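**Paint color for a small work nook?**

**nakau_nell** – 10/6/24
Finally painting the nook off my kitchen! I'm down to a warm cream or a pale gray with a little lavender in it. It only gets light until noon. Thoughts?

**rantala97**
Lavender gray, all day! I did my hallway in it in June and I still stop to look at it. Go matte – gloss shows every roller mark.

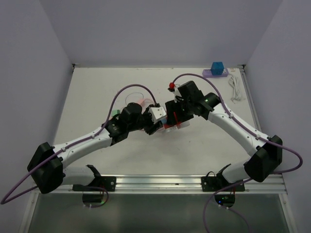 *Pale lavender-gray walls with a white tabletop, flat finish.*

**pierina_m**
Have to disagree with rantala97. Cool grays go gloomy in a room with no afternoon sun. Cream is so much friendlier, and matte scuffs if you look at it wrong.

**rantala97**
Mine hasn't scuffed yet, and I have two kids and a dog! Bulbs matter more anyway.

**pierina_m**
OK, bulbs I'll give you. Still team cream.

**nakau_nell**
Love this, thank you both! Picking up a sample of each and painting big squares on the darkest wall.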